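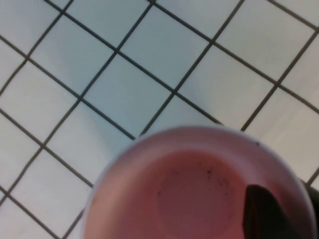
4 min read

July 16, 2020

A kitchen tap fails in one of a small number of ways. The cartridge wears, a seal hardens, or the aerator fills with scale. Each of these faults sits in a part that costs very little and can be changed with a spanner and a cloth. Even so, a large share of failed taps are thrown away whole, and the usual cause is that the owner cannot find out which part to buy.

My argument is a narrow one. Any manufacturer selling a fitting intended to be fixed to a building should be required to publish the dimensions of its replaceable parts, and to keep them published for as long as the fitting can reasonably be expected to remain in use. I do not propose that parts should be standardised, although in some cases they should be. I do not propose that manufacturers be obliged to keep stock. Publication is cheaper than either and would achieve more than it is usually given credit for.

The case that led me to write concerns the flats at Starngate, on the east side of Cudstead, where I spent part of May helping a residents' group draw up a maintenance schedule. The building has 282 flats. All of them were fitted with the same mixer tap, a Mirnimico model with a ceramic cartridge, during a refit 11 years ago. The cartridges are now wearing out. The symptom is a drip from the spout which cannot be stopped by closing the lever harder, and closing it harder shortens the life of whatever is left.

Mirnimico no longer makes the tap. That is fair enough, and a firm cannot be expected to sell the same product for ever. It also no longer lists the cartridge, and its support pages for the model have been taken down. The advice from its helpline was to replace the tap with a current one. The current one has a different hole spacing, so the sink has to be altered or covered with a plate.

The cartridge is almost certainly a common size. Most are. The body diameter can be measured once the tap is apart, but four further details decide whether a substitute will fit and work: the height of the spindle, the position of the locating pegs, the arrangement of the ports and the angle through which the lever turns. Two of these are awkward to measure on a worn part. A mistake in any of them produces a tap that leaks, runs hot on the cold side, or will not go back together. The residents bought seven cartridges from different suppliers before finding one that fitted. A drawing on a single page would have made the exercise unnecessary.

Several objections are raised whenever this subject comes up, and they deserve a proper answer.

The first is that dimensions are commercially sensitive. I find this hard to accept. A competitor who wants the dimensions of a cartridge can buy one and measure it with good equipment in an afternoon. The only party for whom measurement is a real obstacle is the householder or the small repairer, who has one worn specimen and a pair of callipers. Secrecy that works only against one's own customers has little claim to protection.

The second is safety and liability. A manufacturer may fear that by publishing a drawing it invites people to fit parts it has not tested, and that it will be blamed for the results. There is something in this where gas or mains electricity is concerned, and I would treat those separately. For water fittings, hinges, drawer runners, window handles and the like, the risk already exists. People fit untested parts now, and they do so with worse information. A short statement that the drawing describes the original part and approves no other would settle the legal point at very small cost.

The third objection is the burden of keeping records. Here the proposal costs almost nothing. The drawings exist already, because the part could not have been made without them. What is lost over time is public access, usually when a website is rebuilt and the older material is left behind. A deposit scheme would deal with that. The manufacturer would lodge one dimensioned drawing for each replaceable part with a public archive at the time of sale, and its duty would end there. The arrangement would also survive the failure of the firm, which matters more than is generally recognised. Yazzie, whose window handles are fitted throughout the same building, stopped trading some time ago — there is no helpline to ring at all.

A fourth objection comes from the opposite direction and holds that publication is too weak. On this view the only effective remedy is to compel manufacturers to supply parts for a fixed term. I have some sympathy, but supply duties have a known weakness. They can be met by offering the part at a price close to that of the whole product, or only as a sub-assembly. A supply duty also ends on a particular date, and the building does not. Published dimensions permit a third party to supply the part for as long as there is demand, and the price is then set by competition among people who want to sell it. The two measures could sit together. If only one is to be had, I would take the drawings.

There is a precedent in ordinary trade practice. Pipe threads, lamp caps and the centres of light switch screws are documented well enough that few people think about them. A lamp holder can be matched many years after its maker has gone. It would be strange to say that the lighting trade has been harmed by this. Kitchen and bathroom fittings fell outside the same habit largely through accident of history, with a great many small foundries working to their own patterns, and the patterns then being inherited by larger firms that saw no reason to write them down for anyone else.

The details would need care. The duty should apply to parts that wear or are designed to be removed, with tolerances stated where they affect fit. Materials should be named for seals, as the wrong rubber swells. Each fitting should carry a permanent model mark in a place that can be read without dismantling it. The Starngate taps have theirs on the underside of the body, against the sink, where it can be read only after the tap has been taken off.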